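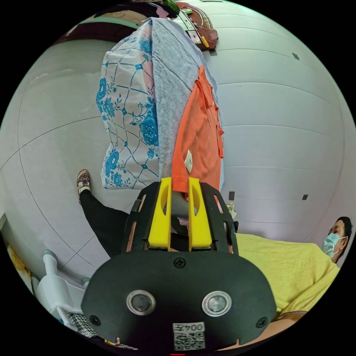

Water back on in Lurkitau after main break, boil notice stays

LURKITAU - Most homes on the east side of town had running water again by 6 a.m. after a break on the Bramer Street main left taps dry overnight. A boil notice is still in effect for everybody east of the rail line. The town says to keep boiling until told otherwise.

The break was reported shortly before 9 p.m. by a driver who saw water coming up through the pavement near the Sukport Road light. Crews had the valve closed before midnight. Pipe was patched by 4 a.m., then a slow refill to keep from blowing out another section.

The failed pipe is cast iron and went into the ground in 1960, according to the water department. It split lengthwise for 3 feet. The department said the cold snap probably played a part, along with the age of the pipe and a pressure change when a pump at the Magalhães station switched over earlier in the evening. It has not settled on one cause. A piece of the pipe is going out to a lab.

More than 1000 customers lost service or had very low pressure at some point in the night. Hillside streets went first and came back last. A few addresses at the top of Orchard Lane were still reporting a trickle at breakfast time, and the department asked anybody up there with no water by noon to call the after-hours line, not the billing office.

Both schools on the east side opened two hours late. No hot lunch, bagged meals only, drinking fountains taped off. The high school is west of the tracks and ran on a normal schedule. After-school activities are on at all three buildings.
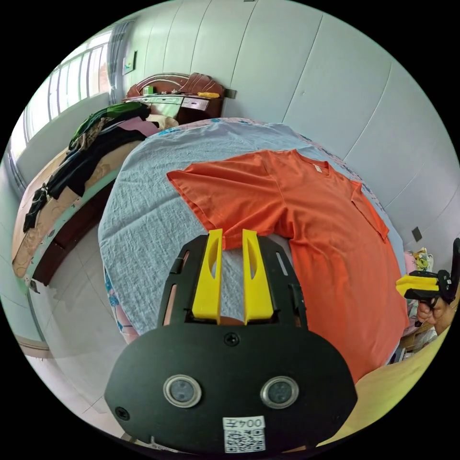
Discolored water is expected through the evening. The department says the brown or yellow tint is iron sediment stirred up by the refill, and advises running a cold tap in the tub for 10 minutes, then waiting an hour and trying again if it hasn't cleared. Leave the hot side alone until the cold runs clear, or the sediment ends up in the water heater. Hold off on laundry too, whites especially. The town has a rust remover for stained clothes, free at the town hall front desk, one bottle per household while it lasts.

For the boil notice, the usual rules. One full minute at a rolling boil for anything you drink, cook with or brush your teeth with. Toss ice made since 9 p.m. Showers are fine for adults, just keep your mouth shut, and small kids should get a sponge bath. Coffee makers do not get hot enough to count. Dishwashers are OK only if they have a sanitize setting.

Bottled water is being handed out from the fire station parking lot untill 8 p.m. Two cases per car, proof of address not needed. Residents who can't drive can ask for a drop-off through the senior center - expect a wait.

Bramer Street is closed between Sukport Road and the post office. The hole is 19 feet long and takes up both northbound lanes and part of the sidewalk. Traffic is being sent down Mill Street, which was backed up to the bridge at 8 this morning. Bus riders should use the stop outside the pharmacy. One southbound lane could open tonight if the fill goes in on time. Full repaving has to wait for spring, the asphalt plant shuts down in December.

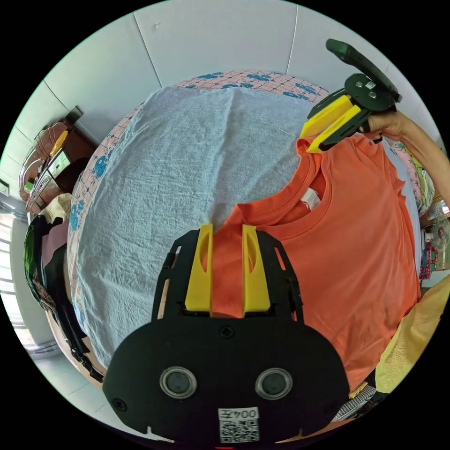
Lifting the notice takes two clean sets of samples drawn a day apart. First set was collected this morning. The earliest the notice could end is tomorrow night, and the town will send out a phone alert and put it on the website when it does. People who are not signed up for alerts can do it on the town home page or in person.

Three businesses on Bramer Street reported water in there basements, including the shoe repair shop and the laundromat. Claim forms are at the town clerk's window and have to be in within 30 days. Photos help, so do receipts.

The Bramer Street main was already on the replacement list, two years out. The town council was set to talk about the water budget at its next meeting anyway and the main has now been moved to the top of the agenda. Meeting starts at 7 p.m. in the library basement, public comment first.

This story will be updated.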